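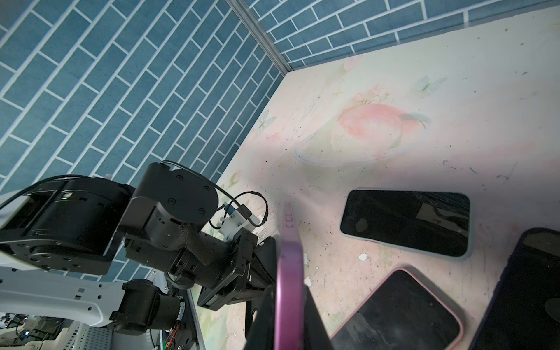

What is a press junket?

A press junket is a day, or sometimes a long weekend, when a studio gathers the stars of a new movie in one hotel and lets reporters in to talk with them, one after another, for a few minutes each.

Chapter 3
The Junket and the People Who Run It

If you have ever watched an actor laugh at the very same story on four different shows and wondered whether they truly found it that funny the fourth time, you already have a feel for what we'll be studying in the pages ahead. We spent the last chapter with the trade papers, where casting news usually gets its start. Now we move along to the hallway outside the hotel suite, which is where a good many entertainment reporters get their first real taste of the job (and, quite often, their first cold sandwich). 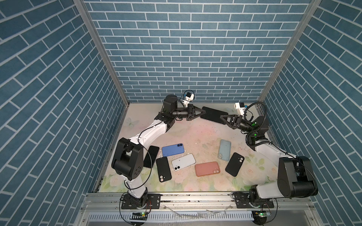
The hallway belongs to the publicist. She holds the schedule, she knows which reporter is running behind, and she is the one who taps on the door when your time is up, usually right as things are getting interesting. Wahyudi Subramaniam, who ran the junket for the family comedy Clisasow while he was at the Fesley agency, kept his whole day on one sheet of paper folded into his jacket pocket. On the busiest day of that April he had 52 interviews on the sheet, and every one of them had to fit before the cast left for the airport. We'll come back to his sheet several times, so you may want to put a bookmark at the copy printed on page 289.
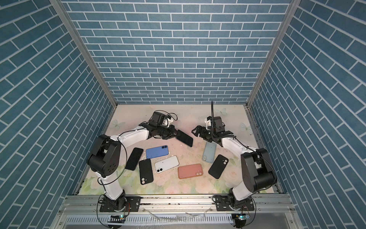
Who pays for a junket?

The studio or the streaming service usually pays for the rooms, the food and the stars' travel, while many news outlets insist on paying their own reporters' way.

That second half matters a great deal, and I hope you'll keep it in mind when we reach the section on gifts and free trips. A tote bag seems like such a small thing! But readers deserve to know who covered the airfare, and editors differ more than you might expect on how to tell them.

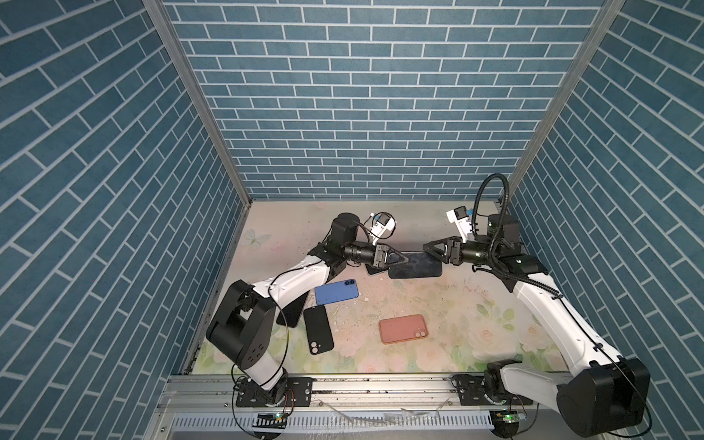

Before that, though, we'll take a slow walk through a single interview, the one the Pelupessy Courier ran after the Clisasow junket. It lasted under six minutes and produced a lovely story, mostly thanks to one question the reporter had saved for the very end. Read it through once for pleasure. Then go back with a pencil and mark each place where the actor steers the talk toward the movie, and each place where the reporter gently steers it home again.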